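Liltlow Open Day Cubes

Version 1.1, released 2026-01-26
Maintainer: Ysaline Collet

Summary

Two arms, one taped table and a great many visitors asking whether it does laundry. Liltlow Open Day Cubes holds 2,362 episodes of foam block handling, recorded while the public walked through the Panalden workshop and offered advice. The advice is not included in the release.

The task

Visitors called out a color and an operator drove the arms by remote control to pick up a cube of that color and put it in the pink tray. Children asked for purple. Adults asked what it cost.
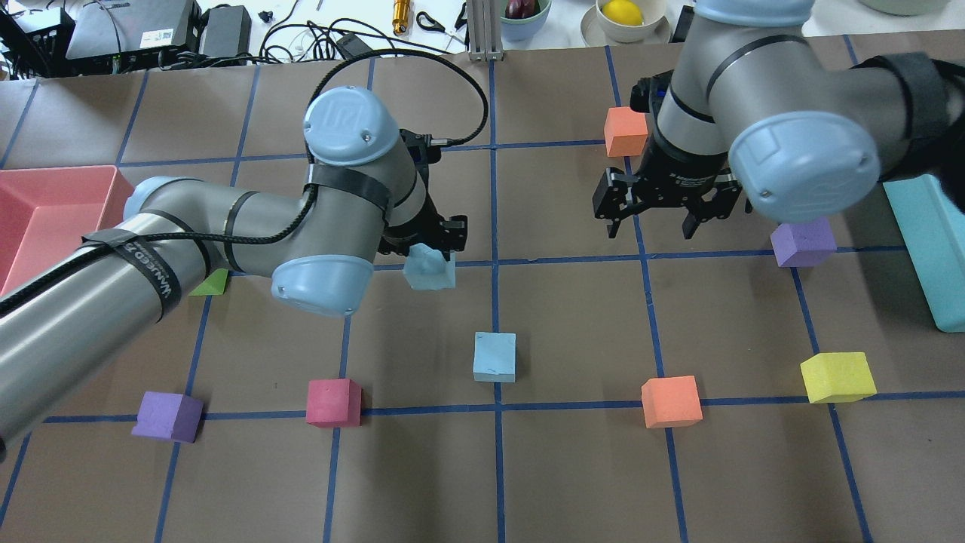

Operators worked in shifts and got slower toward lunch. We left the slow episodes in, along with the ones where an operator stopped to answer a question with a cube still in the gripper. If your model learns to pause in midair for no good reason, it learned that from us.

What is in the release

Joint positions and gripper state for both arms, video, and the color request as typed by whoever was nearest the keyboard. Spelling is original. Of the episodes, 2,000 are for training, and the rest are held out for testing.

Left and right always mean the robot's left and right. We explained this 46 times during the day – the front-view video shows them swapped, so please read this line again before opening an issue.
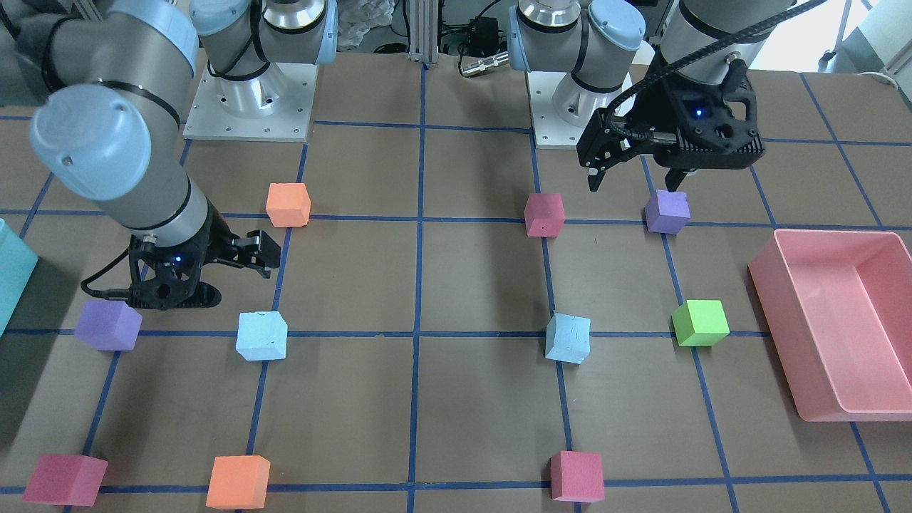
Known problems

Cube layouts were reset by hand between runs, and people resetting cubes have habits. Don't treat the starting positions as random.

"Pink", "red" and "sort of salmon" may all be the same request. Sakalauskas labels merge them; the raw text keeps the argument alive.

Loading

The Skaltidon reader handles both splits. It loads 1,000 episodes at a time unless told otherwise, and older laptops should tell it otherwise.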